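Tienda > Orden y almacenaje > Cubetas de sobremesa

Buscar en la tienda Buscar Todas las categorías

Cubetas Manole para mesa de clasificado

22 de febrero de 2024 – por Amparo Ñahui

Vuelven las Manole. Las agotamos en agosto y desde entonces el correo no ha parado, así que vamos rápido con lo importante.

Cubeta abierta por arriba, sin tapa, pensada para estar encima de la mesa y no debajo. Para separar paquetes pequeños, sobres, recambios, lo que entre y salga todo el dia. Se venden sueltas. Colores de esta tanda: crema y amarillo. El gris no ha llegado y no tenemos fecha, no insistáis por favor.

Precio suelta: 7,53 € con IVA. Ref. 753-C la crema, 753-A la amarilla. Ojo al hacer el pedido, que la referencia solo cambia en la letra y luego vienen los cambios.

Cómo las usamos nosotros: en fila contra la pared, el lado largo de la mesa libre por delante. La crema para lo que está sin revisar, las amarillas para lo ya preparado. Los paquetes mejor de pie que tumbados – se ve la etiqueta y se saca con dos dedos. Tumbados caben más, sí, pero el de abajo se queda ahí hasta el viernes.
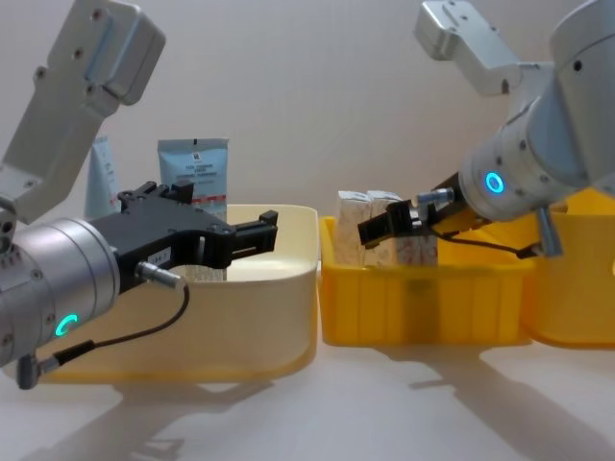 Cubetas en fila sobre mesa blanca. En la amarilla, dos paquetes blancos de pie.

Medidas: están en la ficha descargable, la corregida. La anterior tenía cambiados el ancho y el fondo, la hizo Gusex y se nos pasó a todos. Si la imprimisteis antes de hoy, tiradla.

Limpieza: paño húmedo y jabón normal. Nada de disolvente, nada de estropajo. El adhesivo de las etiquetas sale con agua templada y paciencia. In-ho Ha, del almacén, usa aceite de cocina y dice que va mejor, yo no lo he probado.

Etiquetas: no van incluidas. Sirven las Skinda de 80 mm, pegadas en el frontal y no en el borde, en el borde se levantan enseguida. Paquete de 200 etiquetas, se pide aparte.

Separador interior: hay uno de Stikemdale que encaja, un poco justo. Entra mejor en diagonal y luego se endereza. Para piezas sueltas muy pequeñas no os lo recomiendo, se cuelan por debajo.

Preguntas que nos llegan siempre:

Se apilan? Vacías sí, una dentro de otra. Llenas no.

Valen para el suelo? Valer valen, pero se rayan por debajo y luego rayan la mesa. Si van a ir al suelo mejor otro modelo.

Se puede mezclar colores en el mismo pedido? Sí, los que queráis, poned la cantidad de cada uno en la casilla. Si lo ponéis en observaciones no lo leemos hasta el final.

Stock: 200 unidades entre los dos colores, de la amarilla quedan menos. No reservamos por teléfono. Pedidos grandes, escribid antes a Eun-ji Kong, que os dice plazo y portes – los portes de web están calculados para pocas unidades y en cantidad salen caros.

Cambios: 14 días, sin pegatinas puestas. Con la etiqueta ya pegada no las podemos volver a vender, lo siento.

Recogida en tienda de lunes a jueves por la mañana, por la puerta de atras, con el número de pedido a mano.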